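# Kellbridge Refurb Desktop Kit: the one I keep recommending
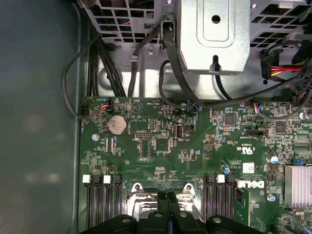 *By Jana Oltmanns | Kellbridge shop notes | 17 November 2023*

I've sold a lot of desktops over the years and I still get a bit giddy about this one. It's a bare-bones refurb kit, meaning you get the case, board and power supply from us and you pick the processor, memory and drive yourself. If you've ever wanted to build a computer but felt funny about spending 2000 dollars on your first go, start with this (please!).

The kit is $200, or $85 if you bring in an old tower we can strip for parts. Any colour you like as long as it's the one on the shelf.

## What you get

- Tested board, fitted in the case
- Power supply with a fresh cord
- Bag of screws, plus a few spares because they always roll under the desk
- Printed build sheet by Lukian Kovalchuk, with big type and proper drawings
- 53 days of phone help, which is mostly me

## What you'll need

A processor that matches the socket type on your build sheet, a cooler, thermal paste, at least one stick of memory and a drive. Svenja on the counter can put together a bundle if the choices make your head spin. Mine did, the first time.

Socket covers are worth hanging on to as well. Pop yours in the bag with the spare screws.

## A few tips from my own kitchen table

Read the sheet once all the way through before you touch anything. Line up the little corner mark on the processor, lower it straight down and let it sit, no pushing. The lever feels stiffer than you'd expect when you close it and I still pull a face every time.

Go easy on the paste, a pea's worth is plenty. And plug in the cooler fan! I forgot mine once and spent a whole evening blaming the memory.

## Pickup and returns

Pickup is from the Prusholm counter, or we can post it well padded. Unused kits can come back within a month for a full refund. If a board turns out to be faulty we'll swap it and cover the postage both ways.

The next batch is already on the bench, so send me an email if you'd like one set aside.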